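Snack Table and Self-Serve Corner: Your Questions

Thank you for thinking of Stillside for your get-together! We answer these by phone nearly every afternoon, so we've gathered them up for anyone who'd sooner read than call.

What comes with the snack table?

A table, trays, a basket and a clear stepped stand, with the snacks and drinks you picked from our list. Bottles of Coca-Cola look lovely in two rows on the steps, and the sandwich gets the cream tray all to itself.

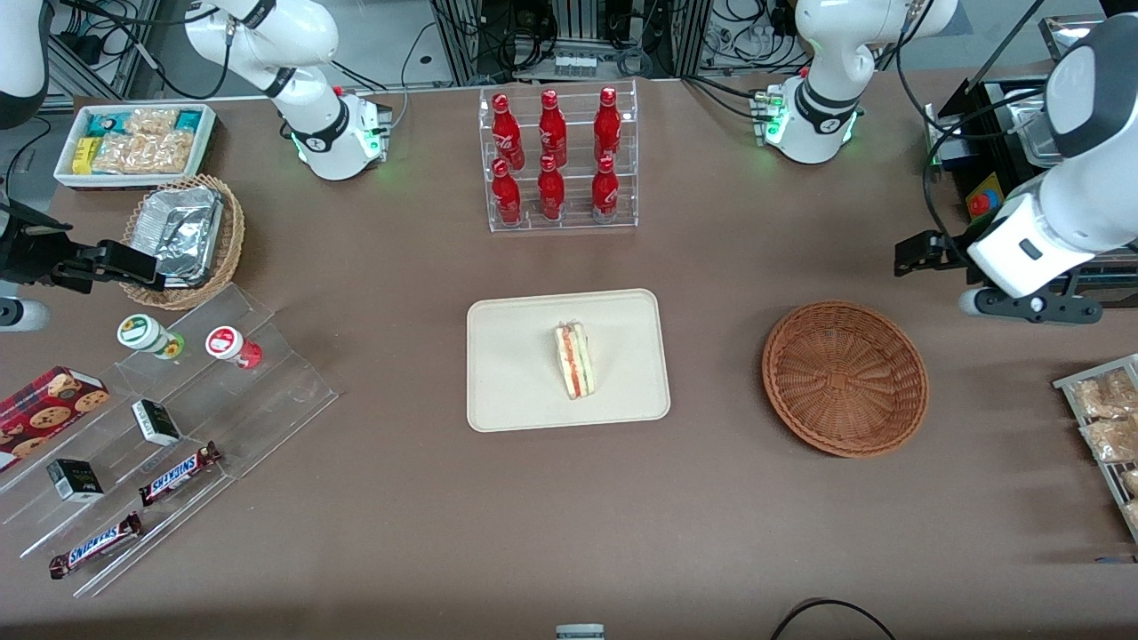 Setting Up & Restocking

How early can we get in?

Our Jodcombe and Dulton rooms open 15 minutes before your booking, and you're very welcome to shuffle things around until they feel right to you.

Can we change what's on the stand?

Of course! Plenty of groups like drinks first and something sweet later on, so tell us when you book and we'll put the extras by for you.

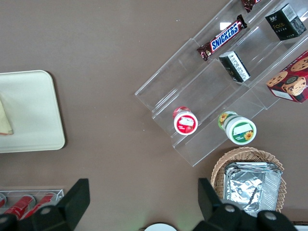

Chocolate bars can lie flat on the steps, and boxes of cookies are happiest toward the end, where little hands can reach them - do ask us about allergies first, though, and keep the wrappers handy so people can check for themselves.

How many guests does one table suit?

Up to 34 for light snacking. For bigger crowds, take the Shearer room and a second table.

When do we clear up?

By 9 p.m., please. Leftovers are yours to take home.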